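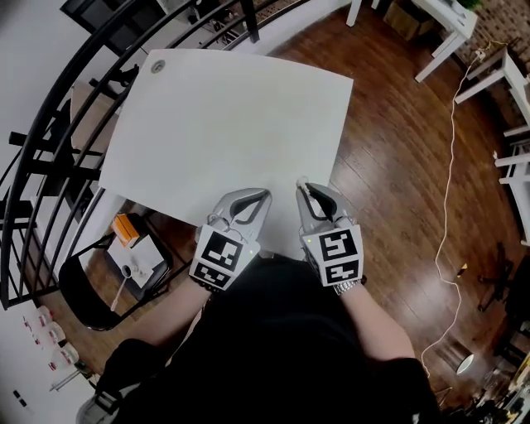 *White top with a gray grommet at the far left corner, dark plank floor underneath.*

## Keeping a white work table white

A white top shows everything: pen, coffee, the gray haze where your forearms rest. Most of it comes off with very little effort if you deal with it in the right order.

**Weekly wipe.** Clear the whole top. Moving things from side to side while you wipe leaves a dirty ring around every one of them. Dust first with a dry microfiber cloth, then go over it with a cloth wrung out in warm water and a drop of dish soap. Wipe again with plain water and dry it. Soap left behind is sticky and picks up dirt faster than a top you never cleaned at all.

**Ballpoint and marker.** Rubbing alcohol on a cotton ball. Dab, wait a few seconds, lift. Scrubbing in circles spreads the ink. Try a spot at the back edge first, especially on a painted top, where alcohol can soften the finish.

**Coffee and tea rings.** Baking soda and water mixed to the thickness of toothpaste. Spread it on, leave it for 40 minutes under a damp paper towel, and wipe off. Old rings may need 2 rounds.

**Tape and sticker residue.** Warm it with a hair dryer on low and roll it off with your thumb. Cooking oil takes care of what's left. Wash the oil off with dish soap afterward or the next sheet of paper you put down will soak it up.

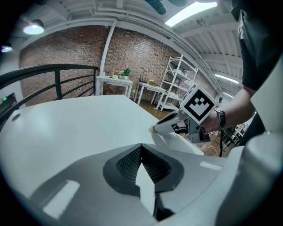 **Watch straps, buckles and bracelets.** Metal leaves thin gray lines on white surfaces, and they look like scratches. Usually they are just metal rubbed off on the finish. A clean white eraser takes out the light ones. For the rest, use the baking soda paste with a fingertip. If you can still feel the line with a fingernail after that, it is a real scratch and cleaning won't help.

**Real scratches.** On a gloss-painted top you can sometimes polish a fine scratch out with 2,000 grit paper, used wet, with hardly any pressure, followed by a little car polish. Don't try it on a matte finish, which will come up with a shiny patch. On laminate, leave the sandpaper in the drawer and use a white repair pen. I keep a Perkitz one and it has lasted well, though the white is slightly cool next to an older top.

**The cable hole.** Grommets collect crumbs under the lip. Most plastic ones pull straight up. Wash it in the sink, and while it is out, check the cut edge of the hole. If the board inside is bare, rub in some clear nail polish. Spilled water runs to that hole sooner or later, and bare chipboard swells and does not go back down.

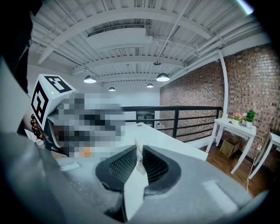 **Paper towels and tissues.** Fine for spills, poor for finishing. They shed, and the lint shows on a gray mat or a dark keyboard even when you can't see it on the table. Old cotton T-shirts cut into squares do better. Wash them without fabric softener, which leaves streaks.

**Yellowing.** Sun does most of it. If the table is by a window, move your lamp and boxes now and then so the top changes color evenly. Hòa Hoàng, who wrote to me in February, turns her table end for end twice a year, and that works too if both long edges are finished the same. Peroxide will lighten some yellowed plastic parts, but I have not had any luck with it on paint.

**Floor underneath.** Felt pads under the legs, and check them when you sweep. Grit sticks in the felt and will mark a dark wood floor worse than a bare leg would. Stick-on pads slide off in warm weather - the nail-in kind stay put on wooden legs.

**What to keep off it:**

- Scouring powder and the green side of the sponge
- Melamine sponges on anything glossy
- Bleach, if the legs or frame are metal
- Hot pans, even on a folded towel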